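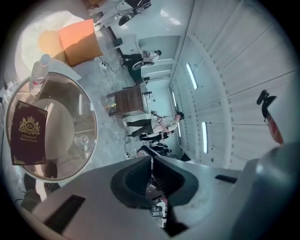

Round table with the Treasury on it, sofa and orange cushion behind, nightstand out on the floor.

Saturday, started 9.20

Sitting corner day. I've been putting this off for weeks and Kausar Ansari (who wants the room settled before the Nundthorpe visit in September, and quite right too) finally wrote LOUNGE on the whiteboard in letters big enough to read from the loading door. So, lounge it is.

Measurements first while I still have them on the back of my hand. Walkway between sofa and round table wants to be 115 cm. It was 34 when I got the tape on it, and that explains the shin complaints. I'd like to say I worked out a clever scheme but I just pulled the table towards me until it looked right, measured, and then pushed it back a bit. The floor helps, everything slides on that concrete if you lift a tiny bit as you go. It'll never look clean though. I went at one of the marks by the sofa with a damp cloth and then with the Brisorley cleaner and then with my thumbnail, and it's still there. I've decided it's part of the floor.

The sofa stays where it is. It's too big to argue with, and it looks lovely in the light, all that pale padding. The worry is keeping it pale! I'd still like a throw for the arm end, something washable. Kausar says a throw will look like we're hiding something. Leaving that one open.

Orange cushion: I was all for moving it to the Probert chairs, and then I sat down with my tea and looked at it against the sofa for a while and changed my mind. It's the only properly loud thing in the corner and the rest is so pale and grey that you need it. Keep.

The nightstand is a different matter. It's a nice little piece, dark wood with a good grain on the top, but it's a bedroom thing and it's been standing about in the middle of the floor being used as a shelf by anybody going past. Drawer was sticking. Took it out, 415 mm across the front, rubbed a candle end along both runners and it goes in and out like a dream now. (Candle is in the tin with the felt pads, please put it back in there.) I think it could live at the end of the sofa and hold a lamp, if the Trorkinora lamp ever turns up. I rang them, they said it's been sent. They said that last time as well.

Somebody's little amber bottle has been standing on the floor next to the nightstand. I haven't opened it. If it's yours, come and get it or at least tell me what it is so I can write a label. It can't stay at kicking height.

11.45

Tea, half a flapjack, back to it. Did the table properly. I want it to look like a table a person might sit down at, so one good book, one drink, and nothing else on top. Kausar brought in a whole crate of paperbacks and they looked like a jumble sale, bless them, all different heights and half of them curling. The big maroon one wins by a mile. A Treasury of World's Classics, with the gold scrolls and the crown and the RW underneath it, and it's the sort of thing you'd find at your nan's and be told to wash your hands first. I tried it open and I tried it shut. Open, it wanted to turn its own pages whenever the door went, and you lose the cover, so what's the point. Shut, then, and lying flat. Standing it up made the place look like a shop. 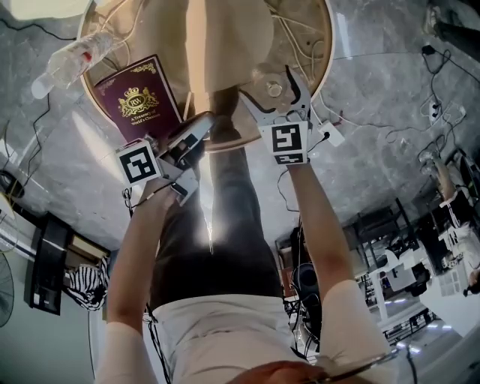 The cables are what's really bothering me. Black ones and white ones, all in a muddle, and whichever way you come at the corner there's one waiting for your foot. I don't mind them on the floor if they run along an edge, it's when they loop over furniture that I get twitchy. My plan is to take the long ones round behind the sofa and put clips under the table rim for anything that really has to come up to the top. We've got 2 packets of the stick-on clips in the drawer under the vice. I don't trust the sticky on them (see what happened with the noticeboard) so I'll wipe the surface with spirit first and leave them overnight with no weight on. Velcro straps for the bundles, please, no more cable ties. I'm tired of snipping them off again two days later and finding the ends in my socks.

Bottle next to the book: keep it plain water. It does roll if you lay it down, so I'd sooner it was stood up, but stood up it gets knocked over, and then we've got a wet Treasury and a very cross me. Lying down with the cap on tight seems the lesser evil. Could try a coaster with a lip. Could also try not fussing about it.

The little white fan can stay down on the floor for now. I did wonder about putting it on the nightstand once that's moved, only then it's fighting with the lamp for the space, so no. Under there it's out of the way of people's elbows and it doesn't blow on the pages.

2.10

Kausar came over and walked the corner with a mug in each hand, which is our official test. Passed on the sofa side. On the window side she had to turn sideways, so the table wants to come a hand's width back towards the wall, and I'll do that when there are fewer people milling about. She also thinks the white seat is a touch low for the table. I sat on it and she's right, I felt about seven years old. Felt pads won't fix that! There may be something taller in the Probert lot upstairs, I'll have a rummage.

Still to do:

Table back a hand's width, then measure again both sides.
Nightstand to the sofa end, felt pads on the feet.
Clips and straps, long cables behind the sofa.
Owner for the amber bottle.
Ring Trorkinora about the lamp, again.
Dust the book with the soft brush and not the blue cloth, the blue one sheds.
Put the paperbacks back in their crate before I start reading them.

Stopped at 3.30, read some of the paperbacks. Tape measure is on the hook for once.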